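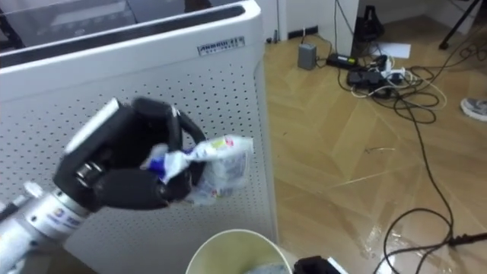

October 22, 2023

Went to the open day at Khokhar after all. I left Cukside before 9 and the roads were clear, so I got there with time to spare and sat in the car with a coffee until they opened the doors. Parking was a field across the street. My shoes are still drying by the radiator.

They give you a sticker and a sheet with a floor plan on it, and then you are free to walk. Downstairs was mostly warehouse equipment. Vosard had the biggest space and a sorting belt that ran the whole time I was in there. It was loud. The man at the rail told me it does 2,971 parcels in a shift, and he gave the number twice. I watched it for a few minutes and went up.

Upstairs was what I came for, the household work. The room has a parquet floor and some ordinary furniture, with cables and adapters along the wall, and the job was picking up trash. The robot has two arms with black hands, five fingers on the one I had the best view of. I had expected a simple clamp. It was working with crumpled plastic wrappers, the kind of thing I find on my own counter every night, and a small round white bin.

I stood there longer than I did anywhere else, probably half an hour. It is slow. I would have had the room clean and my coat on in the time one wrapper took. But thin plastic has no real shape to it, and I can see why they picked it. A box is the same box from every side. A wrapper changes as soon as you touch it.
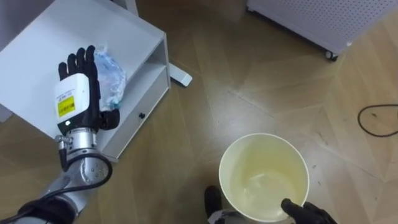 I asked one of the staff if the bin had to be in a set place. She said they move it between runs, and the furniture too, so that it can't lean on one layout. I asked what a pair of hands like that costs and she said she wasn't the right person to ask. Fair enough. A boy next to me wanted to know if it could do Legos and she said they hadn't tried.

There was a talk at noon from Nineo, who make software for planning the movements. I followed the first part. They have almost 400 hours of practice runs from apartments and want 800 by spring. After that it was all charts and I was hungry. Lunch was a cheese roll from the cart outside, too expensive, but the soup looked worse.

Went back up once more before leaving. It was more crowded by then and I could only see over shoulders, so I didn't stay.

Home by four. Took out the kitchen trash and paid attention to my hands while I did it - I use the thumb for nearly everything. Called the dentist's office and got the machine. Need to try again tomorrow, and pick up the dry cleaning.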